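The Lostomo Record

The Bevan Institute required that every example be accompanied by a written statement of intent. The rule had been introduced in February, and Mared Gape, Senior Recorder at the Lostomo station, observed it without exception. Before each attempt she wrote what the arm was to do. After each attempt she wrote whether it had been done, and signed.

By four in the afternoon the day's register stood at 188 entries. Cadi Gwilliam, who had transferred from Seltuvville and was still on probation, was seated at the controls. She asked whether the statement might be shortened, given that the system at Nasard would receive the movements in any case.

"The system receives what was done," said Mared Gape. "The statement records what was meant. The two are to be kept in separate columns."

She then dictated the next entry. The operator was to lift the half avocado from the table and place it in the basket. The banana was to be left where it lay. 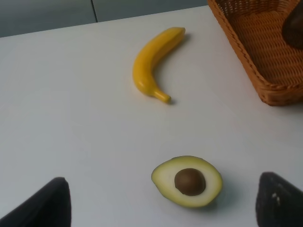 Lostomo station, afternoon register. Fingers open at the half avocado; banana and basket beyond.

Cadi Gwilliam did not close the fingers. She sat with her hands on the controls for almost a minute, and the clock on the recording went on running.

"You are hesitating," said Mared Gape.

"I was considering the stone," said Cadi Gwilliam. "I should not like to press on it."

Mared Gape consulted the guidance. Section 7 dealt with dropped items and section 3 with interruptions by visitors. Neither made provision for an operator who was considering. A pause without cause was to be struck out, but a cause had been given, and it seemed to her a fair one -- the sort of thing a person would think of in a kitchen.

She turned the register sideways and ruled a third column down the margin. At its head she wrote "Care taken", and under it the time.

"Proceed when you are ready," she said.

Cadi Gwilliam moved the right-hand control very slightly, and began.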